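Workshop diary, 2025-06-18

The bench was available to us from the morning and the session was devoted to the cloth-folding build. Sơn Kiều attended to the left arm and I took the right. Before any motion was permitted, the mounting plates were inspected and the bolts on the left side tightened by a quarter turn. This had been outstanding for 7 days and is now closed.

The Novar control program was then loaded with the revised grip settings. We had agreed to limit closing force to 20 per cent until the finger tips are replaced, and I record that the limit was kept throughout. Thick hems remain the principal difficulty – the fingers must approach low, and the present routine approaches too high. Sơn proposes a shallower angle. I have asked that it be tried on the yellow cloth first.

The cable loops at both grippers should be shortened before October. Spare clips are held in the Trollano drawer, of which we shall require four.

Outstanding: recalibration of the right wrist; a written procedure for rolling; the return of the long hex key to the Vương shelf.

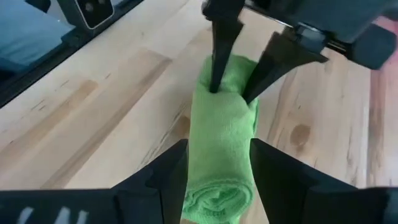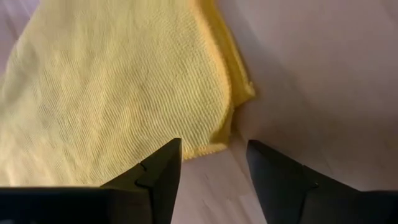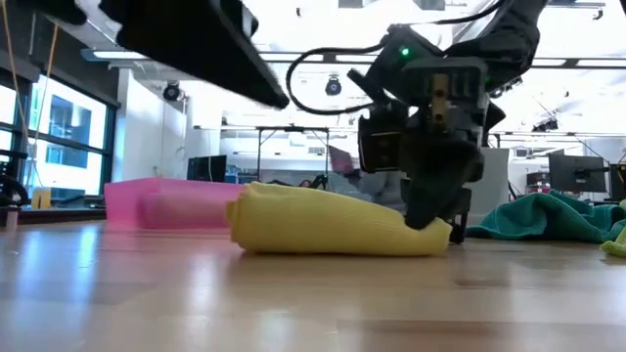
The work table, with both arms on their rails:

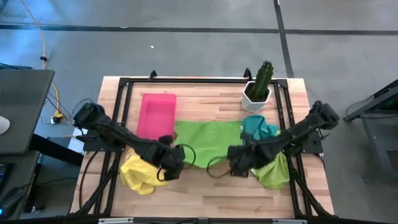
Entered by Hậu Đoàn
Filed under: Workshop diary, Prurkora build

The next session will begin with the wrist. Sơn will bring the replacement finger tips, and the force limit will be reviewed once they are fitted.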